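Workshop and Display Forum > Booths, Backdrops and Signage
Thread: Cut-out letters on black fabric, attachment and creases

tableleg_44
Looking for input on a small backdrop. Black fabric across the back of a work table, side panels that come forward at left and right, clips along the top. Seven cut-out letters in two rows, "Fast" over "UMI". Each letter is a different color and most have a border in a second color or a lighter or darker tone.

Two problems. First, the fabric creases horizontally and the creases show under the ceiling light. Second, I am not confident in the letter attachment. At the moment each one is held with loops of masking tape. The fabric is a plain woven polyester from Zuline, bought by the yard, no backing.

Constraints: no holes in the letters, and the whole thing has to come down and go back up without a full re-layout.

mrsh_panels
What is the weight of the fabric and what are the clips holding on to? Masking tape on woven polyester is a short-term bond at best. The adhesive grips the top fibers and nothing else.

Post a photo if you have one.

tableleg_44
No weight on the receipt. Clips go over a horizontal rail.

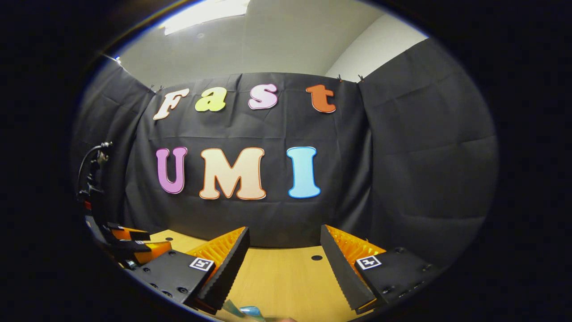
Backdrop with both rows of letters up, seen from the table side.

Tabletop is wood with small round holes. I would like to keep the table where it is.

mrsh_panels
Thanks. Your creases are mostly horizontal, and I would put that down to how the cloth was folded for storage. Tension along the top edge will not remove them. You need weight on the bottom hem or heat on the cloth.

Clips: I see one at the upper left and a pair close together at the upper right. If those are all you have, the middle of the top edge is carrying itself. Space them evenly, 6 inches apart. Small spring clips are cheap.

Montri Luangrath
Agree on the hem weight, disagree on the clips. Six inches is overkill for a cloth that size and every clip makes its own pucker. Sew a sleeve along the top and run a rod through it. I have done this on Mulder rail systems and on plain conduit. Load is distributed and there is nothing to space.

mrsh_panels
A sleeve is better if you have a sewing machine and if the rail ends are open. Many are not. Clips can be on in a minute.

Montri Luangrath
Iron-on hem tape. No machine required. Test it on a scrap first, polyester will glaze if the iron is too hot.

tableleg_44
Rail is closed at both ends, it is fixed to uprights. A separate rod hung below the rail would work, but I lose some height.

kerf_and_kern
Two comments on the lettering, then one on attachment.

The rounded serif in the top row is fine at distance. The capitals in the second row are larger and read first, so a visitor sees UMI and then Fast. If that is the intended order, leave it. If not, scale the top row up until the F matches the height of the U.

The borders are doing most of the work. The purple-pink U is the letter most likely to sink into black. Keep the borders if you recut.

Attachment: hook-and-loop dots. Hook side on the letter, and swap the fabric for a brushed loop-faced cloth. The letters then go anywhere with no adhesive on the cloth at all. Totix sells the dots in strips.

Lalit Chauhan
Hook dots on loop-faced cloth are the standard answer, and I would use them here. Note that loop-faced cloth is heavier, so the clip question comes back.

I disagree with kerf on the row sizes. Three capitals under four mostly lowercase letters need to be larger or the bottom row looks short. The width balance is acceptable as it stands.

kerf_and_kern
Width balance can be fixed with letter spacing. Size sets the reading order. Those are separate adjustments.

Lalit Chauhan
They are separate until you run out of cloth between the side panels. Wider spacing on the bottom row also breaks it up as a word. I would not touch it.

tableleg_44
The reading order does not bother me. I will leave the sizes alone.

On loop-faced cloth: is there a matte black that does not pick up lint? The bench next to this one is used for sanding.

Lalit Chauhan
All of it picks up lint. Elberg has a short-nap version that is easier to clean with a roller. Buy one width wider than you need and turn the side edges under.

mrsh_panels
If you stay with the current cloth, use a steamer on it while it is hanging. Start at the top, work down, keep one hand behind a towel on the back side. Then add a length of light chain in the hem. Do not fold it afterward. Roll it on a cardboard tube.

For repeat layout, make a paper template. Tape a sheet over the letters, trace the outlines, mark the top edge and the center line. Next time, clip the template to the same rail and mark the letter corners with tailor's chalk.

tableleg_44
Template is a good idea. Ordering the Elberg cloth and 4 strips of dots. The steamer can wait until I see how the new cloth arrives.

tableleg_44
Update. Cloth is up, hung from a rod below the rail, chain in the hem. No horizontal creases. The letters hold with two dots each except the M, which needed a third at the center. The top edge still dips slightly between the rod hangers.

Montri Luangrath
Stiffer rod, or one more hanger at the midpoint.

mrsh_panels
Or clips.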